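Documentação > Simulação > Controle de manipuladores

Como gravar três câmeras numa tarefa de pegar um cubo

Tempo de leitura: 4 minutos

Este tutorial explica como configurar as câmeras no simulador Flidon para treinar uma política visual. Eu suponho que você já tem o pacote Bondik instalado e que o braço responde aos comandos de posição.

1. Limpe o ambiente. No arquivo de configuração, desligue o plano do chão e as texturas e escolha um fundo liso cinza-azulado. O cubo vermelho fica com muito contraste, e a segmentação por cor serve como primeira verificação do código.

2. Defina as câmeras. Duas são fixas e olham o braço de fora. A terceira fica presa na garra e se move com ela. Para esta última, a posição é dada no sistema de coordenadas da mão, e não no do mundo – eu perdi uma tarde inteira com este erro.

3. Sincronize. Chame a função de renderização das três câmeras depois do mesmo passo de física. Se cada câmera roda no seu próprio processo, as imagens ficam deslocadas no tempo e a política aprende uma relação falsa.

4. Ative os marcadores do punho, se precisar. Eles são pequenos pontos coloridos na tampa da junta e ajudam a conferir a orientação. Antes do treino é melhor desligar.

5. Grave os episódios. No meu conjunto pedi 3.000 tentativas e o filtro de sucesso deixou 2.507. Cada episódio tem no máximo 299 passos. Os que terminam por limite de tempo vão para uma pasta separada.

6. Confira as imagens antes de treinar. Abra alguns episódios e procure três coisas: o cubo está visível, a garra não o esconde completamente, e o corte da imagem não elimina os dedos nas vistas externas. Se a câmera da garra mostra só fundo, revise o sinal do eixo z.

A Olaia Villalobos corrigiu o script de exportação em 1/8/23. Se você baixou a versão de julho, atualize antes do passo 5.

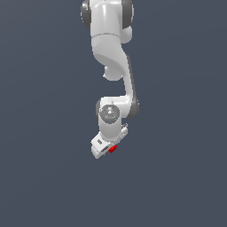
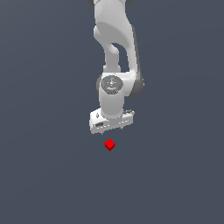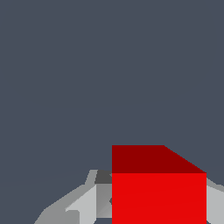
Imagens renderizadas no simulador: braço e cubo nas duas primeiras, cubo e garra de perto na terceira.

Contato | © Hendance | Voltar ao topo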